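Nosska Residence Services
@nosska_residence

1/14
This month's thread from Residence Services concerns dishwashing in the shared kitchens. It applies to residents of Valten House and Hashmi House. Please read to the end before sending questions, as most of those we received in May are answered in the posts that follow.

2/14
The shared kitchens serve 34 residents across two floors. Each kitchen has a single sink. A sink left full in the morning is unavailable to everyone on that floor, and complaints about sinks remain the most frequent item in our mailbox.

3/14
Dishes should be washed within 30 minutes of the end of a meal. Residents who must leave the building sooner are asked to stack their items on the counter to the left of the sink. The basin itself is to be kept free for the next person. 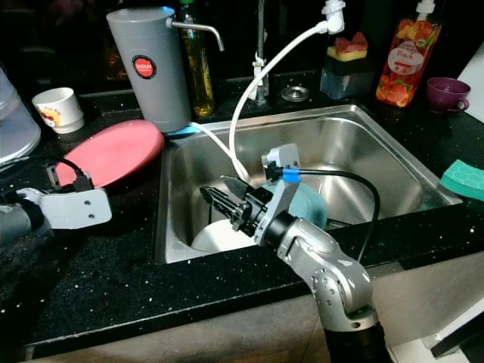
Shared kitchen: single-basin sink, with a pink plate on the counter to the left.

4/14
Before washing, scrape food remains into the bin. The drains in both houses are narrow. Rice, noodles and coffee grounds account for nearly all of the blockages reported to Building Maintenance, and repair visits are charged to the floor concerned.

5/14
The recommended order of washing is unchanged: cups and glasses first, then cutlery, then plates and bowls, and greasy pans last. Change the water when it becomes cloudy. Residents washing only a plate or two may of course do so under running water.
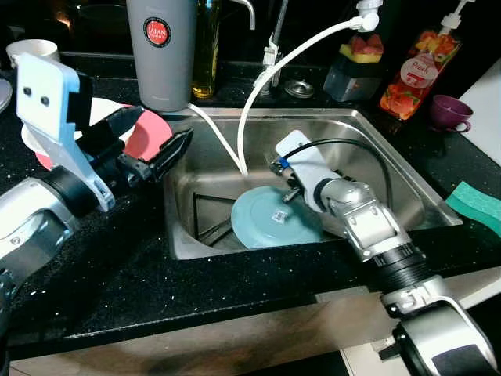 6/14
Dish soap is supplied by the residence and replaced on the first working day of the month. One pump is sufficient for a normal load. Please do not dilute the soap or move the bottle to a private room. If it runs out early, write to the mailbox and a replacement will be delivered.

7/14
Sponges are replaced every Sunday evening. After use, rinse the sponge, squeeze it out and return it to the counter on the right-hand side. Sponges used for the stove or the floor must not go back to the sink. A separate supply is kept in the cleaning closet on each floor.

8/14
Several residents have asked whether plates may be left to soak. Soaking is permitted for baked-on food only, in the resident's own pan and away from the sink. Plates, bowls and cutlery should be washed directly.

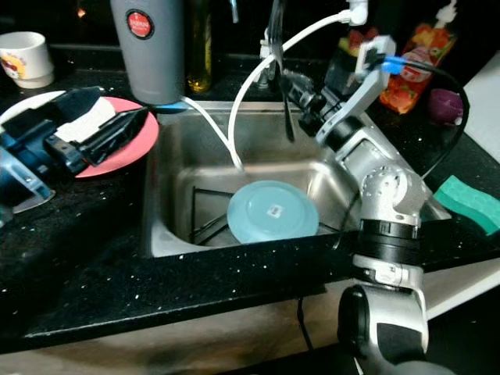

9/14
Forks and knives deserve particular care. Please wash them one at a time and check between the tines, where egg and cheese tend to dry. Knives must never be left under soapy water. Two residents cut their fingers this way in the past term.

10/14
Dinnerware purchased under the Grastelov supply agreement is common property and may be used by anyone on the floor. Private dinnerware should be marked on the underside with the room number. Unmarked items found at the end of term will be treated as common property.

11/14
A reminder on food storage: the counter behind the sink is shared space. Oil bottles and flasks may stand there during cooking. Fresh produce and opened packages should be returned to the resident's own shelf once the meal is over.

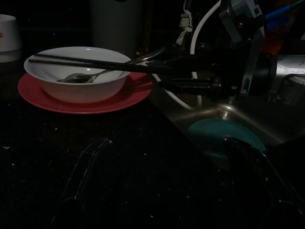 12/14
Residents often ask how to set down a used place setting when the sink is occupied. Keep each person's items together and leave them on the counter until the sink is free. A bowl may stand on its plate, with the spoon inside and the chopsticks laid across the top, and the whole setting can then be carried over in one trip. Cups should stand beside it. Please wipe up any crumbs on the counter afterward; they are easily missed on the dark surface.

13/14
Wooden and lacquered chopsticks should be washed by hand with the soft side of the sponge and dried with a towel. Do not leave them standing in water overnight. Chopsticks that have split or lost their coating should be thrown away.

14/14
Questions about this guidance may be addressed to Bart De Smet, Residence Services, through the kitchen mailbox. Please state your house and floor. Messages received before noon are answered the same working day. The printed version will be posted beside the notice board in Valten House and at the entrance to the Hashmi House kitchen.

Reply from @nosska_residence
A correction to post 7: in Hashmi House, the cleaning closet on the upper floor is being repainted. Until the work is complete, spare sponges for that floor may be collected from the reception desk between 8 a.m. and 6 p.m.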